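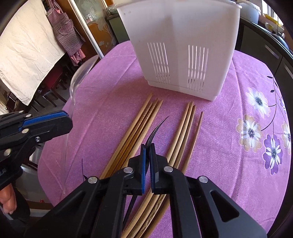 Driltcombe Community Kitchen
Progress report to the Jalali Fund, second period
Prepared by Bushra Shaikh, kitchen coordinator

Spending

We have spent 1487 of the 4000 granted. Most of that went on tableware and storage for the shared meals. The rest is set aside for the second sink and for shelving along the back wall, both of which are on order. Receipts are in the attached folder.

Tableware

The bamboo chopsticks are in use at every noodle lunch. We stopped buying the disposable kind in November. After each meal they are washed in hot water, rinsed, and stood in the white plastic drainers, tapered ends up. We bought two of these drainers. They have slots in the sides and take up little space, so one can stay on the serving table during setup and the other by the sink.

Drying has been slower than we planned for. Bamboo holds water, and sticks packed tightly in a drainer were still damp the next morning. We now split each wash between both drainers and leave them overnight with the window vent open. Any stick that is split or rough at the tip is taken out when the bundles are sorted.

The tables have new wipe-clean cloths in pink. Timo Ehlers chose the color, and it does make pale chopsticks easier to find when clearing up. Two of the older cloths were past cleaning and have been thrown out.

Setup and clearing

Setup starts at 10:30. Chopsticks are laid out on the cloth, sorted so the tips point the same way, and then put at the places or into the drainer for people to help themselves. The lunch group from Pumon Street prefers the drainer. The evening group likes places set -- we do both.

Still to do

The sink is late. The supplier, Tronduvel, has given us a new delivery date and we will confirm once it is fitted. The shelving depends on the sink, as the same fitter is doing both jobs. We also need a lidded box for dry chopsticks, which we expect to cover from the tableware line.

We are not asking for any change to the budget at this stage.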